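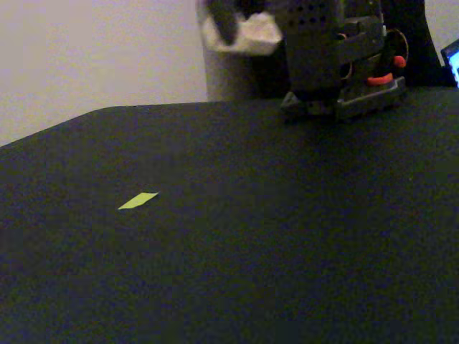
文/Faith Urio　图/Musyoka Makori　编辑/Elibariki Langat　来源:Urnar机器人软件研究所

Urnar机器人软件研究所今年3月完成了操作规划软件Horex的阶段评审,并同意将其新版本提供给合作单位试用。新版本主要调整了薄片类物体的感知与抓取规划流程,涉及目标分割、桌面平面估计、接近路径生成和夹爪闭合控制四个模块。评审会由研究所副所长Sibusiso Coetzee主持,合作单位Dahlgren自动化公司和Skarorby试验中心派代表参加。

薄片类物体包括纸条、标签、薄膜和垫片等。此类物体平放时与台面高差极小,深度数据中往往难以形成独立轮廓,以点云聚类为基础的常规方法容易将其并入桌面。此前Horex旧版本在处理盒体、瓶罐和软包装时运行稳定,但在纸条任务中多次出现漏检,规划模块因得不到目标位姿而中止执行。合作单位在去年的使用意见中将这一问题列为优先事项。

针对上述情况,项目组对感知部分作了重新设计。新流程先由彩色图像给出目标区域,再将该区域投影到已估计的桌面平面上,由平面方程确定目标高度,深度数据只用于校验。测试中,深色台面上的一条黄绿色纸条被用作基本目标之一,纸条斜向平放,四周不设其他物品,用以单独检验分割与朝向估计的结果。项目负责人Faraji Rweyemamu在汇报中表示,对比明显的目标便于确认坐标变换和手眼标定是否正确,基本条件通过后,再依次引入与台面颜色相近的目标、相互重叠的目标以及反光材料。

规划部分的改动集中在接近阶段。旧版本为避免碰撞,在台面上方保留了固定的安全间隙,夹爪因而无法到达薄片所在高度。新版本将末段动作从全局规划中分出,交由单独的局部控制器执行。全局规划器负责将夹爪送至目标上方的预备位姿,局部控制器随后沿平面法线方向缓慢下降,并依据腕部受力判断是否与台面接触。受力超过设定阈值时,控制器停止下降并小幅回退,再执行闭合动作。阈值、下降速度和回退距离均写入任务配置文件,操作人员不必重新编译程序即可修改。

在工具链方面,Horex新版本增加了2个组件。一是运行记录回放工具,可将图像、关节状态、受力曲线和规划器输出按同一时间轴对齐显示,便于查找失败发生的环节。二是配置检查工具,在任务启动前核对坐标系名称、相机内参版本和夹爪模型是否一致,发现不符即拒绝启动并给出提示。据项目组统计,旧版本的现场故障报告中有相当一部分与配置不一致有关,配置检查工具即据此开发。

评审材料显示,项目组以2,000次仿真试验对新规划流程进行了初步筛选,随后在实体平台上完成531次抓取试验,试验对象覆盖不同宽度、朝向和材质的薄片。全部实体试验均保留完整记录,并按失败原因作了分类。评审组认为,新流程的模块划分清楚,接口文档较为完备,试验记录可以复查,符合阶段目标要求。

评审组同时提出2项修改意见。其一,目标区域的分割结果目前只输出单一掩膜,未给出置信度,在颜色相近的条件下,规划模块无法判断结果是否可靠,应当补充置信度字段并规定低置信度时的处理方式。其二,局部控制器的受力阈值依赖人工设定,更换台面材料后需要重新调整,建议增加自动标定步骤。项目组表示接受上述意见,相关修改将纳入下一个维护版本。

Coetzee在会议总结中指出,操作规划软件的改进应以可重复的试验为依据,各合作单位在试用过程中应使用统一的记录格式,并及时回传失败案例。他要求项目组在开放试用前完成中英文安装说明的校订,明确各模块的版本对应关系,并对旧版本任务配置文件提供转换脚本。

按照计划,试用版首先部署于Skarorby试验中心,由该中心工程人员在现有平台上进行重复试验;Dahlgren自动化公司负责评估软件与其产线控制系统的接口兼容性,重点检查急停信号、任务队列和状态上报三项内容。试用期间,旧版本继续维护,只修复影响安全和数据完整性的问题,不再增加新功能。

已签署合作协议的单位可通过研究所软件服务平台提交试用申请。申请时需注明机械臂型号、夹爪类型、相机安装方式及拟开展的任务类别。未签署协议的单位如需了解技术细节,可向研究所合作事务办公室索取接口文档的公开部分。

(责任编辑:Elibariki Langat)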